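Leidy Arboleda
22 March 2021

I have been folding T-shirts for my entire adult life and was informed this morning that I've been doing it wrong. A thread.

Some background. I own too many T-shirts. I don't know how many and I'm not going to find out. They live in a dresser drawer that opens four inches and then has to be reasoned with.

The drawer came with the apartment. The apartment also came with a smell, which left in October. The drawer stayed.

My method up to now: fold in half, fold in half again, press down on the pile with both forearms, close the drawer with a hip. I considered this a system.

Then Geetha Warrier came over, opened the drawer to look for a phone charger (don't ask) and went quiet in the way people do at open-casket funerals.

She asked me what the shirt on the bottom was. I had no idea. She asked how I'd get it out if I wanted it. I said I'd never wanted it.

So now I'm a person who reads about folding. There's a folding site called Sususness with 722 comments under a post on crew necks. I read far more of them than I'd like to admit on here.

Comment sections I've seen on elections were friendlier. There's a sleeves-first faction and a halves-first faction and they can't be in the same room.

Where most of them agree is the long band. Before you make anything small, you make it long and low — the full width of the shirt, a few inches deep — and smooth it out before you go any further.

18 replies · 64 likes

I hadn't heard of the long band. I'd been going straight from shirt to lump.

Lime green turns out to be a great color for learning on. Every fold line shows up dark, so you can see exactly where it's gone wrong. Black shirts let you believe in yourself for far too long.

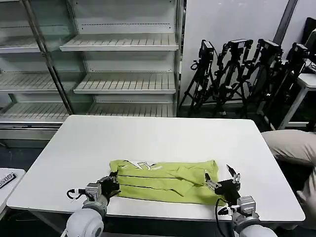 Tiago Moreira: you're all starting from the wrong end. Fold the hem up first, leave yourself a cuff, then roll into it. I've packed that way for years and nothing has ever come undone in a suitcase.

Thank you, Tiago. The cuff people have now joined the thread. I knew you were out there.

I did try the cuff. My first attempt looked like a burrito that had received bad news. The second held together until I put it down.

Back to the band. The problem is the ends. You get the middle nice and flat and feel like you've accomplished something, and then there's a bit of loose fabric off to one side that belongs to no part of the plan.

Sleeves, mostly. A sleeve is a perfectly good idea while you're wearing it.

What's working for me so far: hold one end still, smooth away from it with the flat of your hand, and tuck the spare bit under before you fold anything else. If you leave it for later you will be folding around it forever.

Also, clear the table. I started out on the bed, which is soft and agrees with whatever you do to it. A hard surface has opinions.

People keep asking about shirts with printing on the front. I fold with the print on the outside so I can tell which one it is. Is this bad for the print? Sususness has two pages on that and both made me tired.

23 replies · 91 likes

Yes, I looked at folding boards. There's one called the Flollovau that costs 50 dollars and is a piece of plastic with hinges. I've got a cereal box and scissors.

Update: the cereal box is a bit narrow. My shirts now come out in the exact proportions of a cereal box. They fit the drawer fine, so I'm keeping it.

Update again: half the drawer is done. Found the shirt from the bottom. It's from a 5K I didn't run.

Geetha has asked for a photo of the finished drawer. I've told her these things take time. Sock questions will not be answered tonight.

7 replies · 112 likes · 9 shares

We use cookies to improve your experience. Accept all · Manage preferences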